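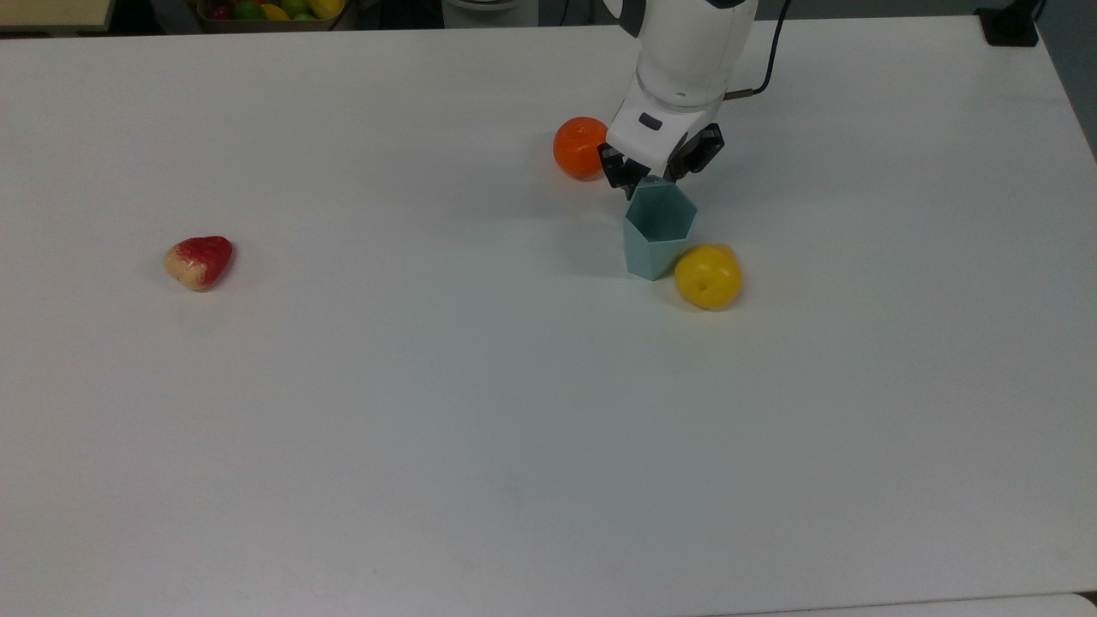 Fruit and a teal cup on a white table.

Levent folding moving crates, set of 45. Review, March 2021

Hired them, then ended up buying them off the hire firm, so I've had a proper go with these. Quick write up while I wait for the boiler man.

We moved a 2 bed flat plus a shed. Cardboard last time was a disaster, bottoms dropping out on the stairs, tape everywhere. Levent do a plastic crate that folds flat, lid attached in two halves that close over each other. Sold in a pack of 45. Sounds a lot. It wasn't, we used every one and still had bin bags of coats in the car.

Good bits first. They stack. Really stack, five high in the hall and no wobble. Handles are cut deep enough for big hands, and gloves. Filled one with hardbacks just to see and the base bowed a bit but held. Wouldn't do that again, mind, my back took two days to forgive me. Kitchen stuff went in fine, plates on edge with tea towels between, mugs on top. One chipped saucer, my own fault for rushing.

Folding them up after is quick once you get the knack. Short sides in first, then long. Do it the wrong way and the hinge pops out. Mine popped out on four of them and went back in with a thump of the hand.

Less good. The lids. They don't lock, they just sort of lie there, and if you overfill by even a bit they spring open. I ran a strap round the worst ones. Also the label slot on the end is tiny, a normal address label won't go in. Wrote on masking tape instead, peeled off clean.

No holes for cable ties, so ended up drilling my own with the Dremel for the crates going into storage. Took ages. Plastic goes stringy and melts if you lean on it, go slow.

The smell when they're new is strong. Leave them open in the garage overnight if you can. Ours went straight in the bedroom and teh duvet stank for a week.

Compared with the Brandarum ones my sister in law lent us, Levent are lighter and fold flatter but the Brandarum lid clicks shut properly. If you're going up a lot of stairs get the light ones. If it's all sitting in a lock-up till December, get the others.

Delivery came on a pallet, kerbside only, driver wouldn't bring it past the gate. Worth knowing if your on your own.

Would I buy again, yes, at the used price. Full price, hmm, I'd hire. Four stars, one off for the lids.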